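Cluvard Bench Arm, Second Series
Sold in Australia and New Zealand by Tutness

Item: bench-mounted arm with two-finger gripper, wrist camera, controller and rail clamps
Availability: to order
Warranty: 12 months, parts and labour
Price: on application (see "What it costs to run" further down)

Who is asking for this arm

Most of the enquiries we get about the Cluvard start the same way. Somebody has watched a clip of a machine folding a shirt, and they want to know if ours will do the laundry. It won't. We sell benches, vices, lighting and, for the past few years, a small number of arms, and we would sooner lose the sale in the first phone call than take the thing back in March with a bent finger and an angry letter.

So this page is longer than the others on our site. The maker's own sheet runs to two sides and uses the word "effortless" four times. We have tried to write down what the arm managed on our own bench in the Bradon showroom, and where it gave up.

What you get

The arm comes with its gripper fitted, the wrist camera, a controller box, a power supply and two clamps for a standard bench rail. The fingers come off with a hex key, which is in the bag with the clamps. Spare fingers are sold in pairs. Cabling is supplied in one length only and it is longer than most people need, so allow somewhere under the bench to put the slack.

Maximum payload is 500 grams with the arm half extended. Reach is 900 mm from the centre of the base. Don't try to get both at once. At full stretch we found the wrist sagging with loads well inside the stated limit, and the arm will stop and sulk until you clear the fault at the controller.

Setting up took us most of a Tuesday. The maker says an hour.

Chores we tried

Emptying a dishwasher. Plates from the bottom rack, yes, if they were all the same plate and stood in the same slots. Cutlery, no. Glasses, we stopped after the second one.

Sorting fasteners. It will pick a large bolt from a tray if the bolts are spread out. It will not pick one from a heap, or at any rate it will pick three and drop two. A vibrating feeder costs a fraction of the price and does the job better.

Wiping down a bench. The arm wipes where it is told to wipe. It has no opinion about whether the bench is clean, and it went over a smear of grease with great patience, moving it from left to right.

Putting things away. We had higher hopes here. Small things of a regular shape, going back to a tray or rack, ought to be the easy end of tidying up, and poker chips are about as regular as household goods get. Every chip in a set is the same size, and a stack holds together as long as something is squeezing it.

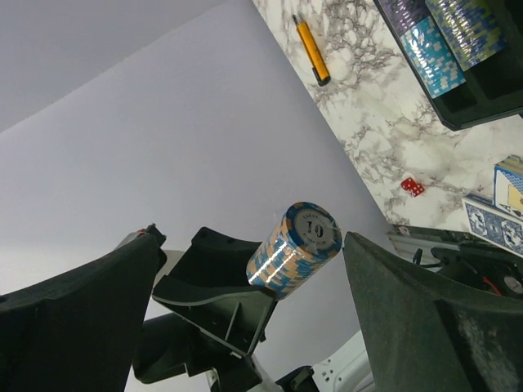
Abreu wrote to us after reading an earlier version of this page and said we were being too hard on it: a human being took about a year to learn to put blocks in a cup, and a machine that can hold a stack of anything on the tilt is further along than our tone lets on. Fair enough. We would only add that the human being then went on to do the cup, the cupboard and the car keys without being set up again for each one.

The holding is the part we'd vouch for. If your job is gripping the same item from the same spot and carrying it to another fixed spot, the Cluvard is a decent tool and we are happy to quote on it. Tidying a table after a games night asks for something else. Chips, cards, dice and their boxes all want a different grip and a different home, and a knife left lying about wants a different attitude altogether. Each of those is a separate bit of teaching, and moving the tray can mean teaching it again.

On the shop floor

Trade customers do better out of it than households, mostly for dull reasons. The part is always the same and somebody is already standing nearby. The arm suits loading a small press, moving blanks between trays, and holding a piece steady under a lamp while a person looks at it. One workshop has theirs presenting moulded caps to a label printer, and their log shows 1,626 caps moved before the first stoppage, which turned out to be a loose connector at the base.

It does not suit anything sharp, anything floppy, or anything that arrives in a different position each time. Cloth, bags and rubber seals are all a struggle. Clear plastic upsets the camera.

What it costs to run

Power use is modest. The real cost is your time. We kept a diary while teaching the chip job and the other tidying work, and it took 273 demonstrations, guided by hand, before we stopped adding more. We don't know if another week would have made a difference. The maker is certain it would.

Finger pads wear and should be checked monthly. Dust gets into everything, so wipe the fingers over with a dry cloth before blaming the software.

Should you buy one for the house?

No. Ask us again in a few years, and in the meantime we can do you a very good price on a drawer organiser.

Should you buy one for the workshop?

Possibly. Bring the part you want moved to the Bradon showroom and we'll put it in front of the arm while you watch. Demonstrations are by appointment, mornings only. Please bring a handful of the parts, including a couple of ugly ones.

Spares and extras

Finger pair, standard
Finger pair, wide
Rail clamp, single
Wrist camera lens cover
Controller mounting plate

Freight is charged at cost. Returns are accepted within 30 days if the arm is complete and in its original carton, so keep the foam.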